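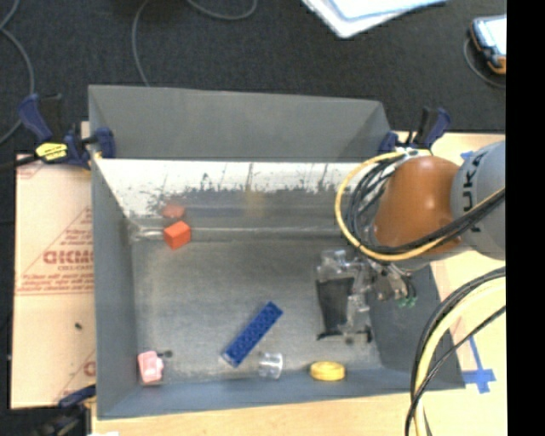
KUKA arm reaching into a clamped sheet-metal bin with a few small loose parts.

Trolar Bin Cell: Setup and Care

The Trolar is our favorite cell to set up, mostly because there is so little to it! You need an arm, a steel bin, a sturdy tabletop and a handful of bar clamps.

Clamping the bin
Set the bin down, push it square, then clamp the rim to the table. Give each corner a firm shove. If it moves at all, tighten and shove again. Mark the spot on the table with blue tape so the bin goes back to the same place after cleaning (this saves a whole morning of re-teaching).

Cables
Leave enough slack for the wrist to turn all the way both ways, and run the arm at 60 percent speed the first time while you watch the loops. They should swing clear of the bin corners. Replace any cable with a nick in its jacket.

Bin walls
Scuffs and streaks on the inside are fine. Wipe the floor of the bin every 80 hours and check the seam for burrs with a gloved finger. Bare metal throws colored reflections of bright parts, so try your own parts before you settle on camera settings.

Gripper
Check the fittings and fingertips every 95 hours. Spare tips come in packs of 3 and fit both the Clanilari and Brurnoment grippers.

Page updated 2026-01-03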